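To: bench-practice list
Date: Apr 17, 2026
Subject: Re: Two-hand hold rule, draft 5

Hello all,

Thanks to the folks at Trastthorpe for such a careful read of the draft, and sorry I've been slow getting back to you! I wanted to go over it with the Stiltus bench in mind first.

> We're happy with most of section 40, but does the
> rule on passing a part between hands really need
> to cover flat parts? Our people find it fussy, and
> the old Trerulus sheet left them out.

I do see why it feels fussy, and I went back and forth on it myself. I'd still keep flat parts in.
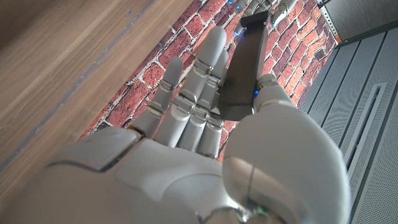
The old sheet was written for grippers with two jaws, and a jointed hand gives you so many more ways to hold a thing a little bit wrong. My suggestion is that we say where the thumb goes and leave the fingers to the operator.
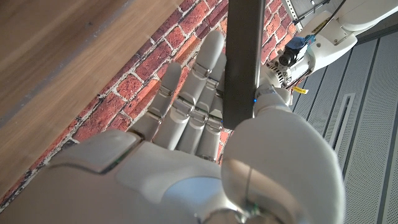 Thumb low, fingers up along the bar.

Cables are my other worry (you'll remember the long thread last September). I'd like the wording to say that slack is checked with both arms reached in over the table, and that anything lying on the tabletop gets looked at before the first move.

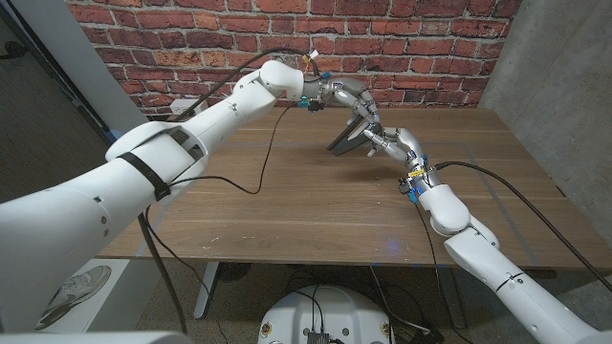 Both arms in over the table, with a cable looping down across the wood.

So, proposed wording for 40, and please do pick at it:

1. Set the thumb before closing the fingers, and keep it clear of any button or open casing.
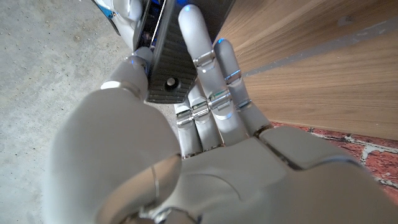

2. Hold for 20 seconds before the other hand lets go.

3. Write the hold down in the log - Tan form 194 is fine for now.

Comments to the list are very welcome, even grumpy ones.

Warmly,
the Stiltus bench editor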